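Clonow Community Food Store
Dry Goods: Questions and Answers for Donors and Members

Print this page | E-mail this page

The questions below are those most often put to the Clonow Community Food Store about pasta and other dry goods. They apply equally to the collection points at Vistomton and Undton.

Which kinds of pasta are accepted?

All dried pasta is accepted, long or short, in bags or in boxes. Fresh and chilled pasta cannot be taken at any of our sites. Packets must be unopened and the wrapping must be sound. A crinkled wrapper is no bar to acceptance; a split seam is.

Do you accept packets with foreign labels?

Yes. Imported packets are welcome provided that the contents can be identified and a date can be found. Many carry an additional label on the side, on which the nutrition table is given in two languages.

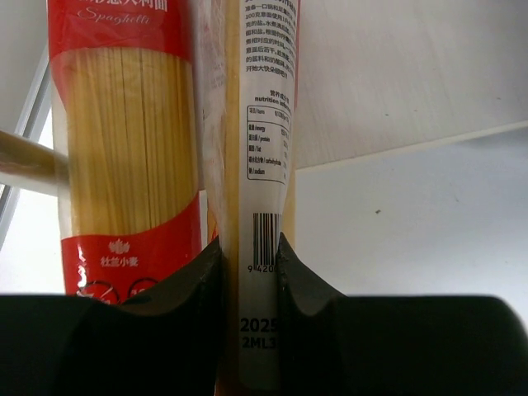
Donors are asked not to remove or cover such labels, even where part of the text is repeated elsewhere on the packet. Members with dietary needs rely on them, and the barcode is used when stock is entered.

Where should I look for the date?

The position varies from one maker to another. On bags it is often printed near a seam or close to the barcode, and on boxes it is usually on an end flap. A production date is not the same as a best-before date. If only a production date can be found, please hand the packet to the desk separately.

How much time must be left before the best-before date?

We ask for at least 30 days. Packets with less time remaining may still be offered on the day at the discretion of the desk.

How should mixed packets be set out for sorting?

Soft bags may be laid one upon another on a raised surface. Boxes and tall packets of spaghetti are better stood upright, with the front facing outwards, so that the shape of the pasta can be seen at once.

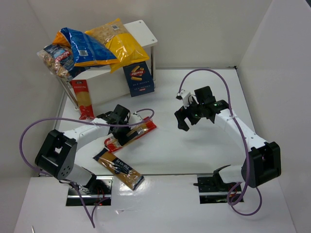 Bags should not be stacked more than 3 deep. Short pasta in clear bags tends to slide, and heavier items – tins and jars in particular – should never be placed on top of it.

May I divide a large bag between two households?

Only after it has left the store. Under the Wijaya scheme, members receive sealed packets only, and a bag of 700 g is counted as one item whatever its shape.

How should pasta be kept at home?

Keep it in a dry cupboard away from the cooker. Once opened, it may be moved to a lidded jar. Please cut out the cooking time and any allergy advice and keep them with the jar.

Related items
Rice, Lentils and Pulses: Questions and Answers
Leaflet 53: Reading Date Marks
Collection Points at Vistomton and Undton
The Wijaya Scheme: How to Join

Contact us | Copyright Clonow Community Food Store | Back to top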